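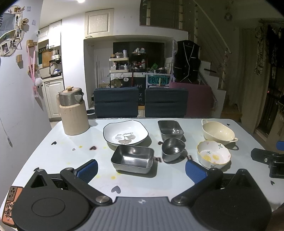 We've been going back and forth between the Cuvodex and the Flelline handheld grippers since January, and this is the checklist I'd love everyone to run before a comparison session, with my comments left in so you know what I was thinking. Please go slowly with it! The blue textured grip pads get most of my attention, especially with stainless steel on the table, and I look at the silver pivot bolts on both linkage arms while I'm down there.

**Before power-up**

- [x] Grip pads seated, no lifting at the tips. *Good on both sides. I do press each one with a thumb, old habit.*
- [x] Pivot bolts snug. *Quarter turn needed on one — please don't overdo it, the arm gets stiff.*
- [ ] Orange sticker on the left pad flat and clean. *One corner wants pressing down.*

**Motion**

- [x] 100 open-and-close cycles with nothing held. *Smooth all the way, and quieter than the Flelline.*
- [x] Fingers meet evenly. *Lovely.*
- [ ] Shokri controller logs every cycle. *It skipped 14 of 393 on the long run, and I'd like that looked at before we trust the Misex numbers.*

**Table**

- [x] Thermos jug kept well to the left. *It's tall, and I'd hate to see it go over.*
- [ ] Painted bowl last. *Ceramic only after the steel pieces have all gone well, please.*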